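2 min read

Day three on the laundry job at Skurkilano. 80 examples wanted, clothes and basket, both arms. Slow going this morning, my left hand kept leading and the right one lagged.
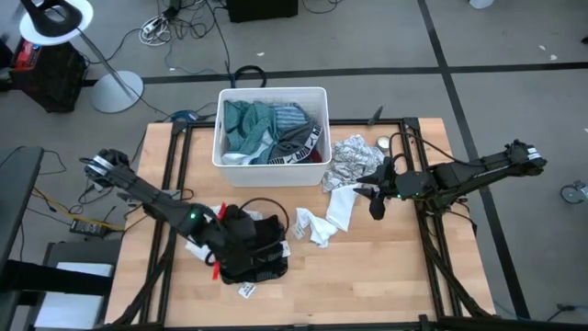
Dark stuff is the worst. Can't see where one sleeve stops on black, so I've started binning any try where I had to fumble for the edge. Cloveck says keep the fumbles, teh model learns from them. Not convinced yet.
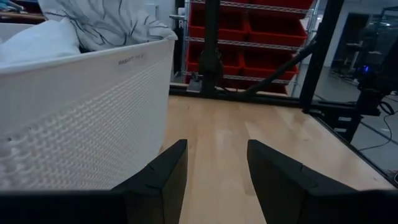
Another 10 before lunch if the wrist veiws save properly. Then Dultum want the lot uploaded, labels and all.

Print | E-mail this

We use cookies. OK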